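FOR IMMEDIATE RELEASE - May

Dercombe Publishes Shop-Floor Rules for Robot Hands and Sheet Metal Handling

Free to download. Plain language. Written by people who run cells, for people who run cells.

Dercombe today put out the first public edition of its Handling Practice Rules, a short rulebook for plants and labs that use robot hands and grippers to move flat metal parts between racks, rails and fixtures. It covers grip approval, floor marking, people near the arm, and what gets written down after a stop. The rules are voluntary. They sit on top of the law and the maker's manual and don't replace either.

"Most sites we talk to have a good risk assessment in a binder and then a set of habits on the floor that doesn't match it," said Iveta Slanina, who led the drafting. "We wanted something a shift lead can read standing up."

The draft went out for comment last fall under the working name Kopecký, after the meeting room it was written in. 1,398 comments came back from 35 sites. A lot of them were about one thing: edges. How a hand takes a tray by the edge, where the load sits, who decided that was OK. 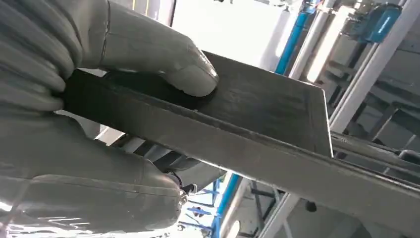
Photo: Dercombe / Handling Practice project. Free for editorial use with credit.

So edge grips got their own chapter. Under Rule 4, a pinch grip on a flat part has to be approved for that part, by name, at the speed it will be run. Approving "trays" in general is not enough. The approval lists which fingers carry load, where on the part they may touch, and how far the free end may drop before the cell has to stop. If the part changes (new lip, new coating, new supplier) the approval lapses and the test gets run again.

The test is simple on purpose. 50 lifts at working speed, then 50 more with the part wiped down with the shop's usual cleaner and dried. Any slip, the count goes back to zero. All 100 clean, the grip is approved and the sheet gets signed by the person who watched, not the person who wrote the program.

Radomír Slanina of Surano, which ran the rules as a pilot site, said the reset was unpopular for two weeks and then people stopped complaining. "We found a grip we had been using for months that couldnt get past 30-something. Changed one finger position. Fine after that."

What the rules say about floors

Floor marking took the longest to agree on. Sites use tape, paint, carpet tile, posts, all kinds of colors. The rules do not pick a color. They do ask that one color means one thing across the whole site, and that the meaning is posted at the entrance.
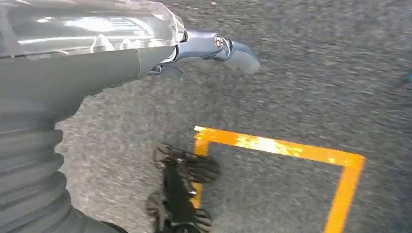 Marked zones fall into two types, parking and working. In a parking zone the arm may rest and nothing else may be stored there, ever. A working zone is where the hand may travel under power, and the line has to be drawn for the full reach including the tool, cables and anything bolted on later. That last part trips people up. A bracket gets added and the line stays where it was. Rule 7 says the line is checked every time the tool changes, before power goes back on.

Worn marking counts as missing marking. If a line is scuffed so that a visitor would ask about it, it gets redone before the next shift.

"I wanted a number in there, percent of line still visible, something like that," said Aoi Yokoyama, who handled the floor chapter. "The sites talked me out of it. They were right, no one is going to measure tape."

People inside the line

Some work can't be done from outside. Teaching a new pick, checking a sensor, looking up at the underside of a shelf. The rules allow it, with conditions:

- Reduced speed, set at the controller and confirmed out loud by both people before anyone goes in.

- One person inside, one at the stop button. The person at the button does no other job.

- A way out behind the person inside, kept clear. No kneeling between the arm and a rack, wall or parked vehicle.

- Sensors on the tool are treated as help for the robot, never as protection for the person, unless they're rated for it and the paperwork says so.

- Racks and posts inside the reach are fixed or weighted, and they go on the cell drawing.

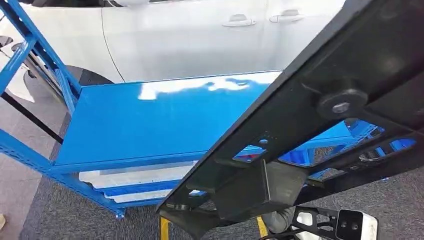 After a stop

Every unplanned stop gets three lines in the log: what the hand was holding, where it was, who restarted it. No blame box, no cause codes in this edition. Ľubomír Hudec, who reviewed the logging chapter, argued for cause codes and expects to argue for them again in the next round.

Restart from outside the line only. If a part is still in the hand, it gets set down at reduced speed before the program goes back to the top. No tugging parts out of a closed grip.

Training and sign-off

A half-day course goes with the rules. First sessions run at the Betamby training hall, starting at 8:30 a.m., with hands-on time in the afternoon for those who want to stay. Sites can also run it themselves from the free slides. Sign-off is per person and per cell, and it doesnt travel with you when you move to another line.

Getting a copy

The rules, the grip test sheet and the blank log page are on the Dercombe website, no sign-up. Print them, mark them up, change the logo. Comments on the first edition are open now and get read by the same people who wrote it.

Press contact: Kazimír Jelínek, Dercombe press desk. Interviews and site visits by arrangement, mornings best.

###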